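LEIA-ME – material do dia aberto da Sora (janeiro)

Oi! Esta pasta junta o que sobrou da demonstração que fizemos para os visitantes: 14 gravações curtas de arrumação de prateleira, as anotações da Ailsa Shearer e um arquivo de texto com as perguntas do público (algumas ótimas, vale ler!). O tema era mostrar de onde vêm os exemplos que o robô estuda antes de mexer em mercadoria – e o pessoal ficou bem mais tempo do que eu esperava.

Os arquivos estão em gravacoes/, numerados na ordem em que foram exibidos. O 9 é o que usei para abrir a conversa, com saboneteiras embaladas em plástico transparente, um pesadelo para qualquer sensor de profundidade por causa do reflexo.

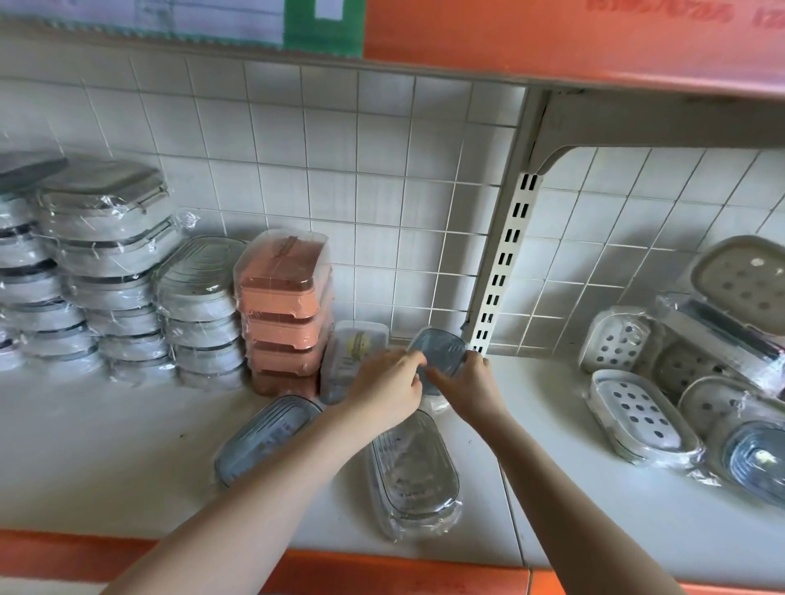

Saboneteira azul-acinzentada segura com as duas mãos, ainda no plástico.

O Callum Guthrie perguntou por que não limpamos a prateleira antes de gravar. Respondi que loja é assim mesmo, com pilha torta e pacote por cima de pacote, e que é disso que a gente precisa.

Coisas a saber antes de usar:
sem áudio em nenhum arquivo
as etiquetas de ação são minhas, feitas à mão, e a gravação 8 ainda está sem revisão
o total ocupa uns 80 GB, então copie pela rede interna

Se achar erro, fale comigo ou com o Fraser Chisholm. Falta subir os slides da tarde.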